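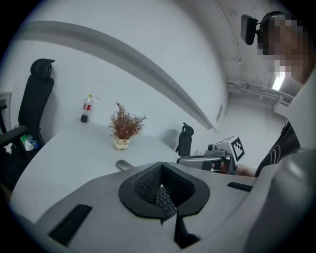 Posted in December by the Turavlow bench blog, filed under: grippers, data, moaning

So the second round of Danero is done and I finally have a result I'm willing to put in writing. If you missed the last post, the question was a simple one. We teach a policy by holding a pair of grippers ourselves and doing the job by hand, no robot needed, and then hope a robot with the same fingers can copy us. How much does it matter what the head camera sees, when the wrist cameras are already right there in the action?

I was fairly sure the answer was "not much". I'd argued for it at lunch more than once! The wrist view is close, it's the same on the human and on the robot, and it moves with the hand. The head view has all of us in it - chins, sleeves, chairs, whoever is sitting across the room - and none of that will be there when the robot takes over.

The training set was 2,000 demonstrations of desk jobs: keyboard, mouse, a plant and a few bottles that have to end up somewhere sensible. Half the policies got wrist views only, the other half got wrist plus head. Everything else stayed the same, down to the learning rate (which I did not touch, even when I badly wanted to).

Wrist only finished 60 per cent of the test runs. With the head view added we got 73. I ran the evaluation again on fresh layouts because I didn't like being wrong, and the gap stayed put.

What I find more interesting is where the gap comes from. On single-hand jobs the two are nearly level. It opens up when both hands are working at once.
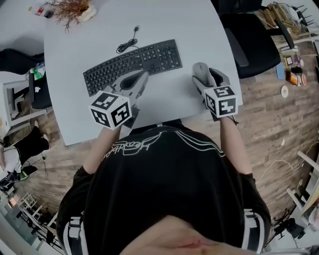 With a keyboard under one gripper and the mouse in the other, each wrist camera only knows its own half of the story. The policy has to guess what the other hand is up to, and it guesses badly when the two objects are far apart. You get one arm waiting politely while the other one waits too. I have a whole folder of those runs and they are quite hard to watch.

The marker cubes give us the pose of each gripper, so I also tried feeding in the relative pose between the hands and dropping the head view again. That won back some of the difference but not all of it. My guess is the rest is plain layout, knowing where the far things are before you reach for them. I'd like to test that properly with the head image blurred right down. If a smudge does the job we can stop worrying about resolution, and my disk will thank me.

The wide lenses deserve a grumble too. The bending at the rim is strong, and I wasted 20 runs on a calibration file left over from Cloltomier before I noticed. Check your calibration files, please.

Next up is the Wilczyńska split, where the objects are all ones the policy hasn't met. I expect it to go worse.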